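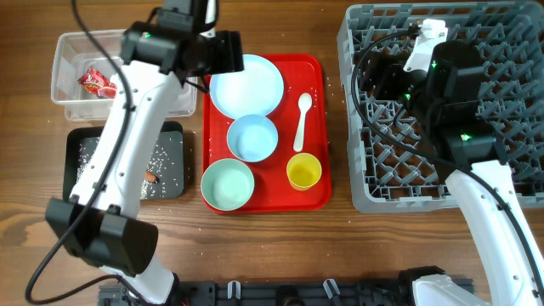
Page last changed: 2024-11-21

Table cell back in service after cable and gripper work

The two-arm table cell at Grisby is running again. It was down for 2 days while we rerouted the arm cables and reset both grippers. The cell had logged 704 hours since the last full service in June.

The fault was on the left arm. The wrist motor dropped off the bus whenever the elbow folded past a certain angle, and the arm stopped where it was. We swapped the motor first, which did nothing. The connector at the wrist had worked partly out because the cable was tied too short at the elbow. It now has a longer loop there, and the same change was made on the right arm.

After any cable work, please do these checks before starting a run:

Move each arm by hand through its full reach with the power off. Watch the loop at the elbow and the short one under the gripper.

Power up and check the green lights on both arms.

Tighten the screws along the white links. Three on the right arm had backed out.

Run the tableware routine at low speed, with the red tray between the arms and the crate on the right. The plate, the two bowls, the spoon and the yellow cup should all be on the tray at the start. The plate is the best test of the left gripper, so go slowly as the fingers come down to its rim.

Brush stray grains off the wood when you finish. They get into the grooves of the mounting rail and make the clamps hard to seat.

Zero positions were saved again after the repair. Older recordings will play back about 2 mm off at the left gripper, so don't use them for the plate. The Vesar bench has one spare wrist cable left, and more are on order.

Grisby Workshop News | Contact the newsletter desk | © Grisby | Back to top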